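Tips for Video Calls From Your Kitchen or Workshop

Many people today want to make a video call at home, but they think they need a special room for it. I make my calls with family from the kitchen, and repair calls with customers from my small workshop in Lostham. These are the tips I have collected since February.

First, look where the light comes from. If the window is behind you, the other person will see only a dark shape. Turn your chair so the window is in front of you, and close the curtain a little if the sun is strong. In the evening I use 2 small lamps, one on each side of the screen, and I cover them with baking paper held away from the bulb.

Second, the sound. A kitchen has many hard walls and the voice jumps from them. Put a folded towel under the laptop and hang another one on the oven door. Switch off the fan over the stove before you start, and close the door to the washing machine.
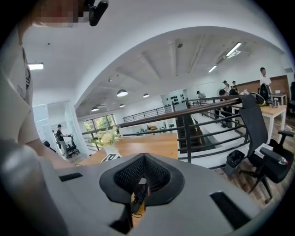 Third, think about how close you sit. When the lens is very near to you, a small movement of the body becomes a big one on the screen, and your friends can get tired of watching it. Move back until your head and both shoulders can be seen, and then try to stay there. A person who stands close at the side, with the forearm stretched over a wooden table, shows up as only a part of the body and an arm, so if two of you are calling together, sit next to each other. For showing a recipe or a broken tap, put the phone on a pile of books and keep your hands in the middle.

Fourth, the internet. Walls with pipes inside are bad for the signal. I moved my router from the pantry to the top of the shelf, and the picture stopped freezing. If you cannot move it, use a cable of 5 meters and fix it along the wall with tape, so it does not lie where people walk.

Last thing, make a test call before the important one. Wipe the lens with a soft dry cloth, and charge the battery the night before.

Posted March 22, 2019 in Home Tips, Vivska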